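3. マットを敷いて、クランプを使えるようにする

脚の組み立て、おつかれさまでした! 前の章までで Rarkanico の作業台はもう自分で立っているはずなので、ここからは天板の上の話です。私はこの章がいちばん好きで、書いていてつい長くなりました。急いでいる方は番号のついたところだけ拾って読んでもらえれば、ちゃんと最後までたどり着けます。

この章で使うもの
・マット(Disura の石目柄。無地のマットでも手順は同じです)
・C型クランプ
・乾いた布、固くしぼった布
・中性洗剤を少し
・曲尺かスチール定規
・当て木にする端材

3-1 溝の掃除

アルミの天板には溝が平行にずらっと走っていますよね。この溝、見た目はきれいでも、開梱したばかりのときは加工のときの細かい切り粉が残っていることがあります。私は最初の一台でこれを甘く見て、マットの裏にきらきらした粉をびっしりつけてしまいました(洗っても意外と落ちません)。

1. 天板の上のものをいったんどかします。動かせないものがある場合は、そのまわりだけあとまわしにして大丈夫です。
2. 溝の向きに沿って、乾いたハケを手前に引きます。横向きに掃くと、隣の溝に粉が移るだけでした。
3. 掃除機の細いノズルで、溝の端から端まで吸います。
4. 固くしぼった布で天板の面を拭き、続けて乾いた布で拭きます。
5. そのまま5分おいて、溝の中まで乾かします。

注意:切り粉は素手で払わないでください。本当に細くて、刺さってもしばらく気づきません。私は指先に一晩もやもやした痛みを抱えて過ごしました。薄手の手袋で十分です。

メモ:エアダスターで吹き飛ばすのは早くて気持ちがいいのですが、飛んだ粉は床か、コンセントの近くか、あなたの目に行きます。どうしても使うなら保護メガネをかけて、電源まわりには向けないでください。

3-2 マットの敷き方

マットはくるくる巻かれて届きます。巻きぐせが残ったまま敷くと端が浮いて、そこに部品が転がり込んだり袖が引っかかったりするので、一晩だけ我慢してください。ええ、わかります、私もすぐ敷きたかったです!

1. 柄のある面を下にして、平らな床に広げます。床が冷たい季節は、巻きぐせの戻りがかなり遅くなります。
2. 四隅に重しをのせて一晩おきます。本でかまいませんが、表紙の色が移りそうなものは避けてください。
3. 翌日、裏面を乾いた布で拭いてから天板に運びます。ふたりで持つと楽です。
4. まず片側の短辺だけを合わせ、マットの長辺が曲がっていないか定規で見ます。
5. 手のひらで真ん中から外へ、空気を逃がすようにならします。

マットの長さが500ミリを超える場合は、いきなり全体を下ろさずに、半分ほど巻いた状態から少しずつ転がして敷くのがおすすめです。途中でずれてきたら、引っぱって直そうとせずに巻き戻してください。引っぱると、そのときはまっすぐに見えても、あとからじわじわ戻ってきます。

両面テープで貼るかどうかは、よく聞かれます。私は貼らない派です。溝に落ちたゴミを取るのにマットはしょっちゅうめくりますし、テープの糊は溝に入ると本当にやっかいなんです。すべりが気になる方は、裏に薄いすべり止めシートをはさんでみてください。

メモ:つやのあるマットは照明が映り込みます。小さなねじを探すときに白い光の筋がじゃまなら、マットの向きを変えるより、自分の座る位置をずらすほうが早いです。手元の明かりを横から当てるのも効きます。

注意:熱いもの、はんだごて、溶剤の缶の底などは直接置かないでください。Pawłowska の耐熱トレーのような受け皿を一枚決めて、熱いものは必ずそこ、としておくと迷いません。

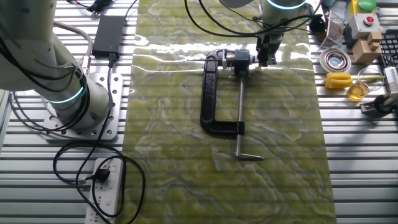 クランプを買うとき、みなさん大きさばかり気にするのですが、私がまず見てほしいのは口の開きと、ねじの動きのなめらかさです。天板の端をはさむなら、厚み42ミリに当て木とマットの分を足して、それでもまだ余裕のある口が要ります。うちでふだん使っているのは、こういう黒い鋳物のフレームに銀色のねじが通ったC型で、ハンドルは横棒をすべらせて回すT字のもの。マットの上に寝かせると、背中の丸みと口の開きがひと目でわかるので、当て木をどちら側に入れるか考えるときは私もまずこう置きます。黄緑のマーブル模様の上だと黒いフレームがくっきり見えて、どこに置いたか探さずに済むのもうれしいところです(柄で選んだマットが、こんなところで役に立つとは思っていませんでした)。

3-3 使う前のクランプの点検

新品でも、久しぶりに出したものでも、締める前にひととおり触ってみましょう。慣れればお湯が沸くのを待つあいだに終わります。

1. T字ハンドルの横棒を左右にすべらせます。途中で引っかかるなら、曲がりや打ち傷がないか見てください。
2. ねじを端から端まで回します。ごりっとした感触があれば、古い歯ブラシでねじ山の粉を落とします。
3. 先端のパッドを指で軽く傾けます。首を振るように動けばよし。固まっていたら油を一滴さして、少しおいてからもう一度。
4. フレームの内側の曲がり目を指でなぞり、ひびがないか確かめます。
5. 余った油を布で拭き取ります。

注意:鋳物のフレームにひびを見つけたら、細くても使うのをやめてください。締めた瞬間に割れることがあります。接着剤で直すのもなしです。もったいない気持ちはよくわかるんですけど、これだけは本当にお願いします。

メモ:油をさした日は、マットの上に直に置かず紙を一枚敷いてください。つやのある面なら油はすぐ拭けますが、拭いたつもりの薄い膜が残ると、次に置いた紙や木に輪じみができます。

3-4 天板の端で材料を固定する

いよいよ締めます! 最初は失っても惜しくない端材で練習してください。

1. 固定したい材料を、マットの端をまたがないように置きます。半分だけマットにのっていると、段差の分だけ傾いて、締めるほど浮きます。
2. 材料の上に当て木をのせます。
3. クランプの口を天板の端から差し込み、下のあごを天板の裏側に当てます。裏にも薄い当て木を入れると、アルミに丸い跡がつきません。
4. パッドが当て木に触れるまで、指先だけでねじを送ります。
5. 材料の位置をもう一度見て、そこから少しずつ手で締めます。

どこまで締めるのか、というのが文章でいちばん説明しにくいところです。材料を手で押してみて動かなければ、もう足りています。友人の Cristian Sánchez に試してもらったとき、彼は親の敵みたいに締め上げて、当て木にパッドの形をきれいに彫ってしまいました。木が鳴ったら締めすぎ、と覚えてください。

溝の真上にパッドや細い脚のものが来ると、力が溝のふちに集まってしまいます。当て木は、溝をまたげる幅のあるものにしましょう。Grarneck の純正の当て板でも、ホームセンターの合板の切れ端でも、使い勝手に大きな差は感じませんでした。

注意:ハンドルにパイプをかぶせて回すのは禁止です。力がかかりすぎて、横棒が曲がるか、ねじ山が先にやられます。

注意:締めているあいだ、反対の手を材料とあごのあいだに入れないこと。位置を直したくなったら、面倒でも一度ゆるめてください。

3-5 コードと電源タップの置き場所

マットのまわりが決まったら、最後にコードです。先に敷いてしまうと、マットをならすたびに持ち上げることになるので、私はいつもこの順番にしています。

1. 電源タップは、クランプをかける辺とは別の側に置きます。
2. ACアダプターは布や紙の下に入れず、熱が逃げるように出しておきます。
3. コードの余りはゆるい輪にして、マットの外に出します。
4. クランプをかける場所の裏側をのぞいて、コードが通っていないか確かめます。

とくに最後のひとつ! 天板の裏に回したコードを下のあごではさんでしまうのは、いかにもありそうな失敗です。被覆がつぶれたコードは見た目が平気そうでも使わずに交換してください。

3-6 片づけとお手入れ

クランプはねじをゆるめた状態でしまいます。私は壁のフックにかけていますが、引き出しに寝かせてもかまいません。湿気の多い時期はねじが早く曇るので、8月だけは乾燥剤を一緒に入れています。

マットのふだんの汚れは固くしぼった布で、油っぽいときは薄めた中性洗剤で拭き、そのあと水拭きをして乾かします。研磨剤入りのクリーナーはつやがまだらになるので使わないでください。溝の掃除はマットをめくったついでに、3-1 の手順で。

マットの端がまた浮いてきたら、3-2 の最初に戻って一晩寝かせます。それでも浮くときは溝に何かはさまっていることが多いので、浮いた場所の真下を見てください。うちではたいてい、なくしたと思っていたワッシャーが出てきます。

棚板と引き出しの取り付けは次の章に続きます。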